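The Arm at the Kitchen Sink

Aoi Noguchi had promised her landlord that the spare corner of the kitchen would stay a kitchen, and in her defence it mostly had. The kettle still lived there, and the sink still worked, though you had to mind your elbow on the way to the tap.

The arm was called Takach, after the name stencilled on the crate that half its brackets had come out of, and it had taken her since the autumn to get it bolted to the bench and behaving. Isamu Sekiguchi from the flat downstairs had done the wiring with her, on the understanding that he'd be paid in dumplings. He reckoned he was up to 200 by now. She reckoned he'd lost count somewhere around the second bamboo steamer, but she liked his company and kept rolling them.

"What's it picking up tonight?" he asked, coming in without knocking, as he always did, with his glasses pushed up into his hair.

"Whatever the cat hasn't claimed," said Aoi.

She had raided the toy basket her niece left behind at the holidays, and her own windowsill, where she kept bits of bark from walks by the harbour. The red tray was her mum's. It had carried tea and fruitcake to every visitor of Aoi's childhood, and she'd rung to ask permission before putting it under a robot. Her mother had thought it over for quite a while and then said yes, so long as it came home before the May long weekend.

They put the kettle on, argued for a bit about whether the grip was set too hard (Isamu said yes, Isamu always said yes), and then Aoi pulled her stool up to the laptop and got going.

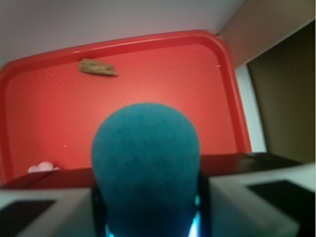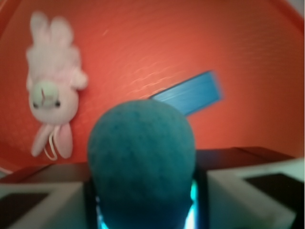
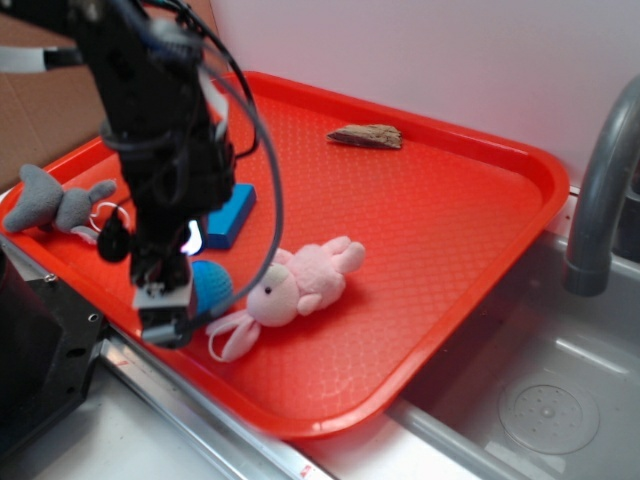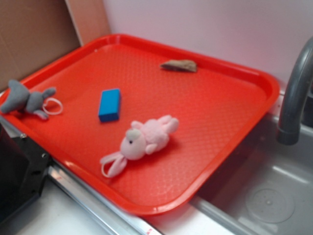 After the Kettle

"You know it's the bunny I worry about," Isamu said. He had poured the tea and was warming his hands on the mug. "A ball is a ball, you can be rough with a ball. But that bunny has a face."

"It's got a program, that's what matters. Twelve lines of it are only about being gentle."

"And the bark?"

"The bark can look after itself."

He laughed and reached for the biscuit tin, and she scrolled back through the evening's log, humming a little, the way her dad used to hum over his radios in the garage. He'd have loved all this, the cables and the muddle and the good light over the bench. He would have had opinions about the colour of the tray, too, and a drawer full of connectors that almost fitted.

"Show me the slow one again," said Isamu, so she did, and they leaned in together over the laptop while their tea went cold beside them.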